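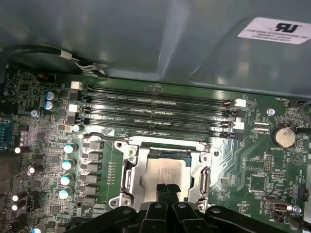 Memory slots and CPU socket on a green motherboard.

Home Courses Student Work Archive Contact

Free Tickets and Full Rooms: Stand-Up Nights at the Pevel Theater
Project report, Live Events course, Vikadley College
Huguette Coste

Background

The Pevel Theater runs a stand-up night in its main hall through the fall season. The hall seats nearly 800 and is hard to fill for comedians who are not on television. This season a local sponsor, Truteck, bought a block of seats for each show and gave them away through bloggers, radio call-ins and a sign-up page. I wanted to find out whether people who came on free tickets behaved like people who paid, and whether the comedians noticed a difference.

Method

I attended four shows, the last one in November. At each show I stood in the lobby before the doors opened and again after the headliner, and talked to people who were willing. I asked how they got their ticket, who they came with, when they decided to come, and if they would pay full price for the next one. I also took notes from the back row on late arrivals and on people leaving before the end.

After the shows I interviewed six comedians. The interviews were short, usually in the hallway behind the stage, and I wrote them up the same night.

The first version of my form was too long. People gave up on it when the bell rang, so I dropped the questions about age and parking. 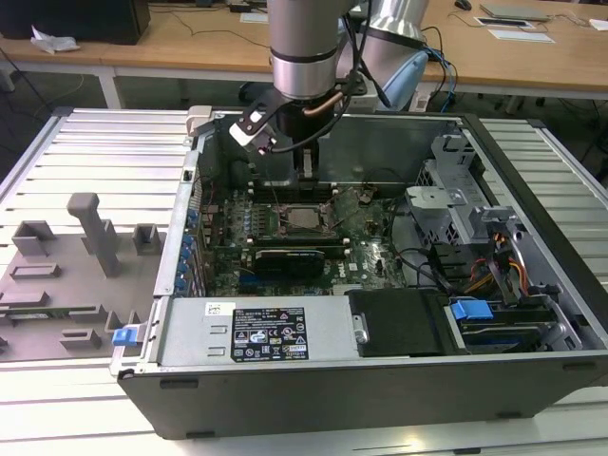 Did guests on free tickets leave early more often?
Most stayed to the end, but they were more likely to arrive late and miss the opening act.

Findings

The late arrivals were the clearest result. Guests on free tickets told me they had stopped for dinner first or had trouble finding the sign-up desk, which was at the side entrance. Paying guests were mostly in their seats by the time the host walked out. The opening acts felt this. One of them told me she had moved her best material to the end of her set so that more people would hear it.

Laughter was harder to judge. I had planned to compare the two halves of the hall, but the sponsor's seats were moved from the balcony to the left side of the floor after the first show. My notes from that show can't be compared with the others, and I have left them out of this section.

Bloggers brought the liveliest groups — often friends who had not seen each other in a while and treated the show as a night out. Radio winners came in pairs and were quieter. Several people from both groups said they would pay next time if they knew one of the names on the bill. 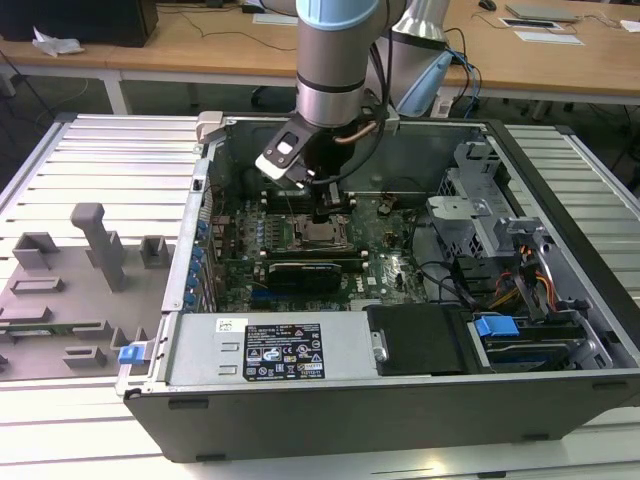
Open desktop case with a graphics card installed.

Problems

I did not record how many people refused to talk to me. I also knew two of the comedians from the campus open mic, and they may have been kinder about the audience than they would have been to a stranger. The Kuzmenko show started at 8:40 p.m. after a sound problem, so late arrivals that night missed less than usual.

Suggestions

Move the sign-up desk to the front lobby. Print the opening act's name on the free tickets, along with the start time. If the theater repeats the study, the sponsor's seats should stay in the same part of the hall all season.

Related reports
Selling Merchandise at Small Comedy Shows
Open Mic Hosting: A Semester Log
Radio Giveaways and Local Theater
How Vikadley Audiences Choose a Night Out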